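Small Exporter Support Program
Progress report to the Florgate Fund, second period
Prepared by Etenesh Tekleab, program lead

Dear Jarlath and colleagues,

I am very happy to be writing this one. The first report was mostly about hiring and forms, and this time we have goods crossing borders, with the paperwork in order and the money in the bank. The short version is that we are on schedule with the training, ahead on the certificates and behind on the shared freight bookings. Details on all three follow. 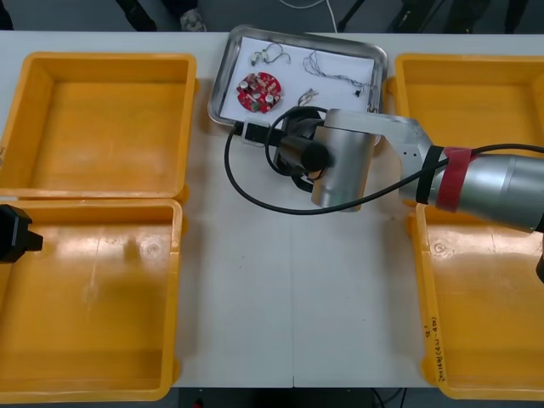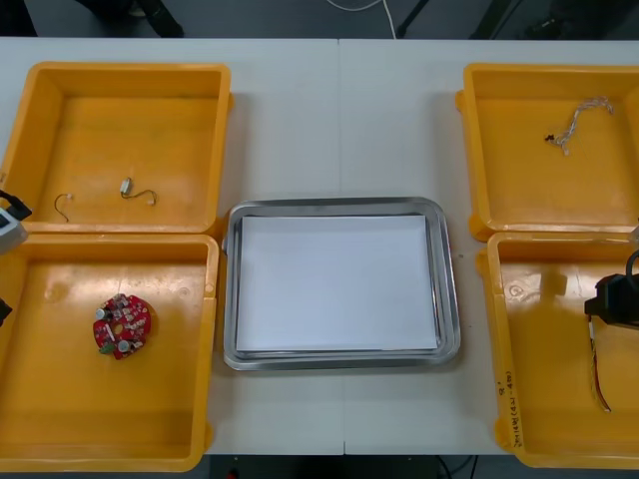
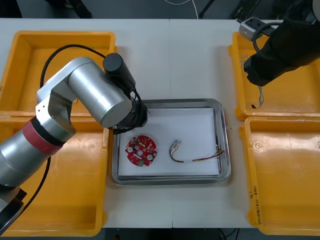 White work tables with a stainless steel tray and yellow bins.

Where we are against the plan

The grant agreement asks us to bring 300 small firms through the basic export course by the close of the program. We passed the 100 mark in September, on the date we had penciled in for it, and the waiting list for the next intake is already full. Most of the firms are food processors, leather workers and makers of household goods. There is also a growing group of small parts and repair businesses that we did not expect at all, and they ask some of the best questions in the room.

The course still runs over 2 days. We tried stretching it out across several evenings and people simply could not keep coming, so we went back to the old format and attendance recovered right away. The first day is on finding a buyer and working out a real export price. The second is on rules of origin, product codes and what happens at the border post. Mitiku Bogale teaches most of the second day and has rebuilt it from the ground up. He now has every firm bring its own product and work out the code for it during the session. It is slow and noisy and everyone loves it.

Certificates of origin

I am proudest of this part. When we started, a typical member firm sent in its application, waited, had it returned for a missing line, sent it in again and waited some more. Several gave up and paid full duty on goods that should have crossed free of it. One honey packer had been paying that way on every shipment and had built it into her prices, and then wondered why her buyer kept asking for a discount.

We now run a checking desk every Tuesday from 9 a.m. Firms bring in their draft application and supplier invoices, and Stojan Ivanov goes through them line by line before anything is sent. Since the desk opened, 7 firms have had their first certificate issued without a single return. The honey packer is one of them! She has since dropped her price a little, kept more of it for herself, and picked up a second buyer in the same town.

The common mistakes are nearly always the same ones:

- the product name on the invoice does not match the name on the application
- packaging bought abroad is left out of the cost breakdown
- the firm uses the code its freight agent gave it years ago and has never checked it
- the signature is from someone who is not on the register

We have put these on a one-page sheet in everyday language, and the Larkent branch has asked if it can hand it out at its own counter. We said yes, of course.

Shared freight

This is the part that has gone more slowly. The idea remains a good one: several small firms fill one truck or container together, and each pays for the space it uses. In practice, getting six owners to be ready on the same morning is hard work. Two bookings had to be moved this period, both times because one firm's goods were not packed when the truck was due. The other firms were patient the first time and less so the second.

Kai-wen Chung took over the bookings partway through the period and has made two changes. Goods now have to be in the Feyisa warehouse the day before loading, and a firm that misses the cutoff waits for the next truck. She also asks for a small deposit, returned in full once the goods are handed over. The first truck under the new rules left on time and fully loaded, and I may have cheered a bit when she called to tell me. It is only one truck, so I would ask you to hold judgment until the next report, but I think we have found the right way to do it.

Buyer contacts

We took a group of members to the regional trade fair at Ernach. We had prepared them hard for it - price lists in two currencies, samples with proper labels, a practice round in our meeting room with Mitiku playing a very grumpy buyer. Several came home with follow-up calls arranged, and a basket maker agreed on a trial order before the fair had closed for the day. What we did less well was the week after. People went back to busy workshops and the calls slid. For the next fair we will book time with each firm beforehand and sit with them while they make those calls.

Spending

We are within budget on every line except travel, which is over because fuel prices went up and because we added visits to firms outside the city. Training materials came in under, as we printed less and used the projector more. We would like to move the unspent part of materials across to travel. The total does not change. A table is attached with the request form, and if Jarlath can let us know whether this needs a formal letter, we will send one.

Things we could use help with

The payment question comes up in nearly every course. Firms ship, then wait a very long time to be paid, and few of them have the cash to start the next order in the meantime. We are not a lender and do not want to become one. If the fund knows of a bank or credit group that works with exporters of this size, an introduction would do a great deal of good.

We are also short of course materials in languages other than English. Stojan has found a translator he trusts, and we will send a quote separately.

Next period

The next two intakes are scheduled and full. Kai-wen has three shared trucks planned, the checking desk carries on as it is, and Mitiku is writing a half-day session on labels and shelf-life rules for the food firms. I would also love for someone from the fund to come and sit in on a course day. Come for the second day if you can only manage one, and bring a product with you, because Mitiku will make you find the code for it.

With thanks from all of us,
Etenesh Tekleab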